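Guides > Stallholders > Genico Cold Drip Kit > Part 3: Setting up and first brew

I've run the Genico at my market stall for two summers now, and this is the set-up I wish had come in the box. The factory leaflet is fine if you're brewing in a kitchen, but it's a bit thin on what to do when you've got a folding table and a queue. Part 2 covered unpacking, so I'm assuming the tower is built and the taps are on.

3.1 Getting the table ready

1. Put the table up first and check it with a level, both ways. The drip tower hates a lean, and you'll get a dry patch on one side of the coffee bed if it isn't straight.

2. Hang your backdrop and signs before any glass comes out. I learned this the expensive way (elbow, carafe, bitumen). Pin letters through the cloth from the front and bend the pins over at the back.

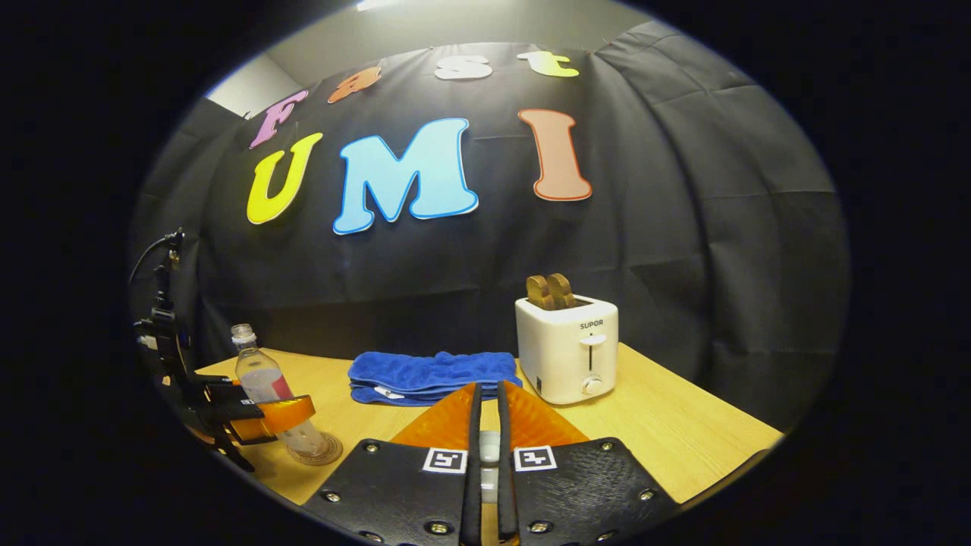 3. Stand the tower at the end of the table nearest your esky, with the tap facing you. I like mine a forearm's length in from the edge so little kids can't reach it.

4. Clip the Kerkus drip tray underneath. It should click twice. If you only hear one click, take it off and have another go!

Note: on grass, put a paver under each table leg. Even dry lawn gives a bit once the top chamber is full.

3.2 Rinsing everything

Brand new seals taste like a garden hose, so please don't skip this part.

5. Fill the top chamber with plain cold water, open the tap all the way and let it run straight through with no coffee in. Do this 3 times.

6. Rinse your serving bottles the same way. Pour in a little, swirl, tip it out, then fill them properly and leave them standing while you do the rest. Any jug will do for this, just go slowly at the neck. 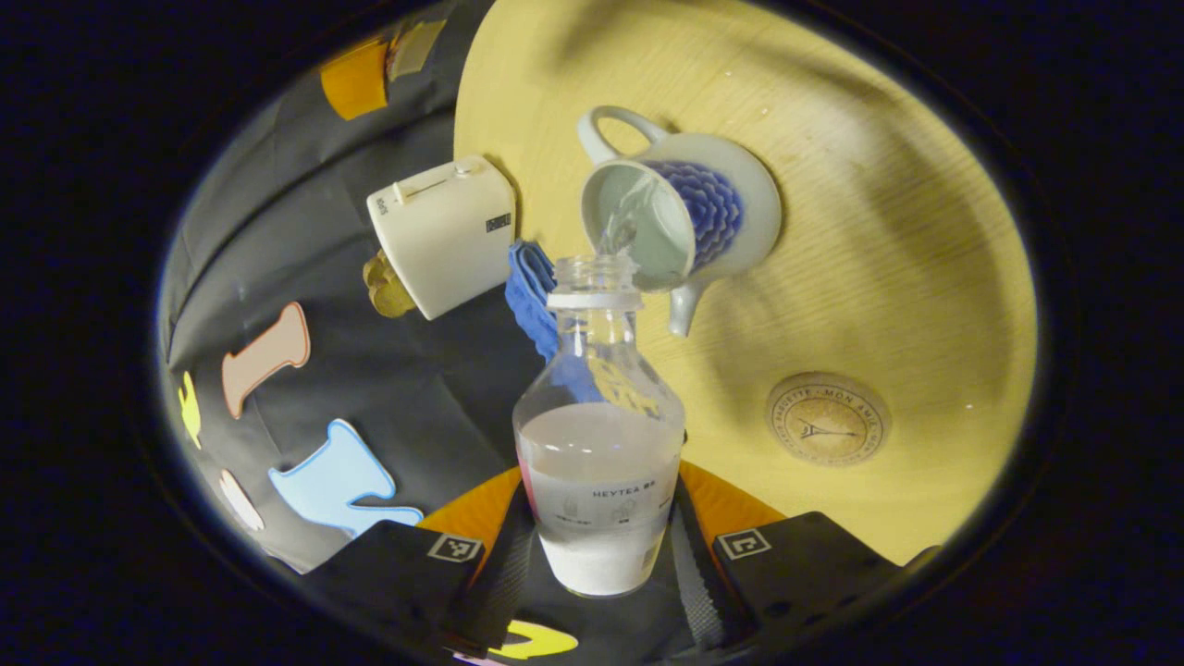

7. Wet the paper filter and press it flat on the mesh with your fingertips. Bubbles under the paper are the number one cause of slow drips, in my experience anyway.

3.3 The first brew

8. Grind 86 grams of coffee, medium-coarse. I use the Zinchenko hand grinder on click 11, but yours may wear in differently, so have a look at what's coming out and trust your eyes. You're after something like raw sugar.

9. Tip it into the middle chamber, give the side a tap and lay the second filter on top.

10. Add ice and water up to the line, then open the tap until you've got one drop a second. Check it again after a few minutes, as it always slows down once the bed is soaked.

11. Leave it alone for 6 hours. I start mine the night before and bottle it when I get up, usually at 5 am with one eye open.

Caution: never pour hot water into the top chamber. The glass isn't made for it and the seals go cloudy. If you want a hot brew, use the Tonarum dripper (Part 5).

Caution: close the tap before you lift the chamber off. You'll forget once. Keep a tea towel handy.

3.4 If it stops dripping

Open the tap fully for a second, then bring it back. Still nothing? Lift the top filter and check for ice sitting over the outlet. After that it's almost always the grind, so go two clicks coarser next time and drink this one yourself.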